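Home | Contents | Random article | Arms and grippers | Recent changes

Fisamton Gruvo
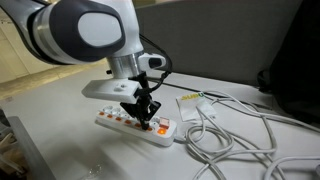

The Gruvo is a bench-top robot arm kit sold by Fisamton, a small firm that also makes shelving. It comes as an arm, a gripper and a bag of brackets, and is aimed at workshops, colleges and anyone with a spare table and a patient household. The buyer is expected to supply the objects. Power strips have long been a favourite with owners, as they combine a switch, a row of sockets and a cable with its own views on where it ought to lie. The usual set-up has the black two-fingered gripper hung under a white 3D-printed bracket, fingers down on the strip between the outlets and the rocker switch, with the orange indicators glowing and the white cable left in whatever loops it prefers. Fisamton's brochure calls this class of work "everyday handling".

Contents of the kit

The standard box holds the arm, one gripper, 6 brackets and a manual of 60 pages, ten of which concern the warranty. The bracket files can be downloaded and printed again at home, a generous arrangement that owners have come to see as a forecast. A padded carry case is sold separately and does not fit the arm with the gripper attached.

Software

Movements are taught by hand or typed into a program called Cutov. Cutov saves each movement under a name chosen by the user, and refuses names containing a space, a full stop or the letter Z. The last of these was described as temporary in the first release notes and has been carried forward faithfully ever since.

Support

Fisamton offers a yearly plan under the name Zupan, which covers spare fingers, bracket replacements and a telephone line. The line is answered promptly. Opinions differ on what happens after that. Subscribers also receive a set-up visit, during which an engineer levels the table.

Reception

Haris Karagiannis reviewed the kit in October after running 1284 attempts at pressing small switches, and praised its repeatability, noting that when it missed, it missed in the same place. He thought the gripper too angular for soft goods and the manual too soft on the gripper. His complaint about the cable clips was later adopted by Fisamton as a feature request. It remains open.

Related articles
Bench-top arm
Cutov (software)
Parallel gripper
Rocker switch
Zupan service plan

Last edited 19 Nov 2021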